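Chapter 4
Tables and Other Flat Surfaces

In this chapter you will learn:
how to look at a table before you clean it
how to fold and hold a cloth
in which direction to wipe, and when to turn the cloth
what to do with marks that stay

Before you start, you should have finished Chapter 3 (Cloths, Buckets and Water) and the practice sheet that belongs to it.

4.1 Why a whole chapter about tables

Students who come to the housekeeping course at Brinbridge are often surprised that we give a full chapter to the table. Everybody has wiped a table at home. But wiping at home is done quickly, between two other jobs, and we seldom look at the result from the side. At work the next person who sits down will look at it very closely, with a cup or a sheet of paper in the hand.

A table is also the best place to learn. It is flat, it is at a good height, and you can see your mistakes at once. What you learn on it you will use later for shelves, window sills and worktops. 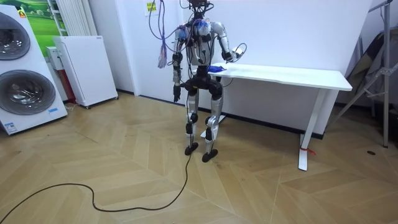

For the first exercises we recommend a white table and a blue cloth. On a white top every pencil line shows, and a dark cloth is easy to find again when you have put it down somewhere. Later you will work on wood and on glass, and there the rules are a little different (see Chapter 6).

4.2 Look first

Take away everything that can be taken away: cups, papers, pens. Cables should be lifted and laid to one side, never pushed along with the cloth. Then bend down until your eyes are only a little higher than the table top and look across it towards the light. Dull places and fine crumbs, which you do not notice when you stand straight, become visible in this way.

Now decide what kind of dirt you have. In this book we use three groups.

Loose dirt. Crumbs, dust, bits of eraser. It is removed dry, before any water comes to the table.

Dried dirt. Rings from cups, drops of tea, finger marks. It needs a damp cloth and some time.

Marks. Pencil, ink, marker. They need more patience, and not all of them come off with water alone. 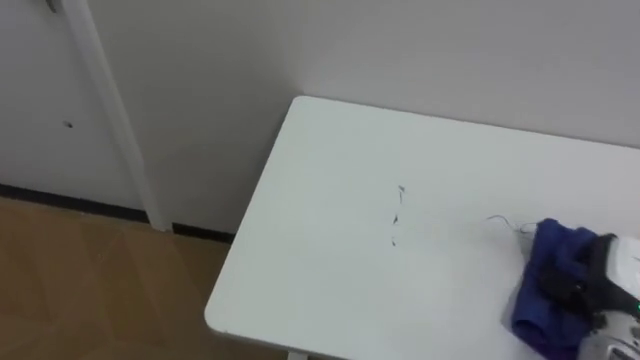
Small dark lines are the most difficult to judge. A short line may be a hair, a thread or a stroke of pencil, and from a standing position they look the same. Touch it lightly with a dry corner of the cloth. If it moves, it belongs to the first group. If it stays, leave it for the end and clean the rest of the table first.

Do not forget the edge and the corners. With a table that stands near a wall, look also into the gap behind it - crumbs fall there when people wipe away from themselves.

4.3 The cloth

Fold the cloth in half and then in half again. You now have 4 layers and, if you open and turn it with care, eight clean faces to work with. A cloth that is simply pressed together in the hand has also its uses, for example on a single stubborn spot, but on a large surface it leaves stripes.

The cloth should be damp and not wet. Wring it out until no drop falls when you hold it over the bucket. Lay your hand flat on it, with the fingers together, and let the pressure come from the arm. Begin at the far edge and draw the cloth towards you in long lines. Each line should cover a part of the line before. Turn to a clean face after every 2 lines, or sooner if you see grey on the cloth.

For a mark, put the cloth on it, press, and wait while you count slowly to ten. After that, wipe with short movements from the outside of the mark to its middle.

Exercise 4.1
Draw three short pencil lines on a white table top. Remove the first with a dry cloth, the second with a damp one, and the third with a damp one after waiting. Write down in your notebook what you observed each time. The form for this exercise is on page 272.

4.4 A report from practice

The following text was written by a student during her placement and is printed with few changes. Read it and underline each place where she follows the rules of 4.2 and 4.3.

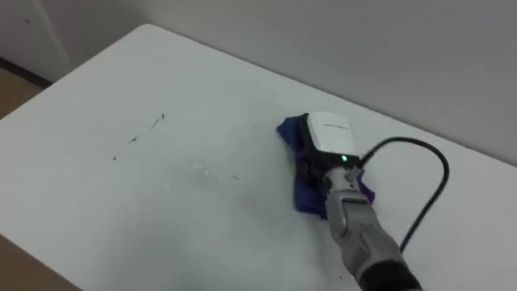

Jundstead, April

My room today was the small meeting room on the ground floor. I had up to 90 minutes for this room and the corridor, so I was not in a hurry. I took the papers off the table first and then I looked from the side, as we have learned.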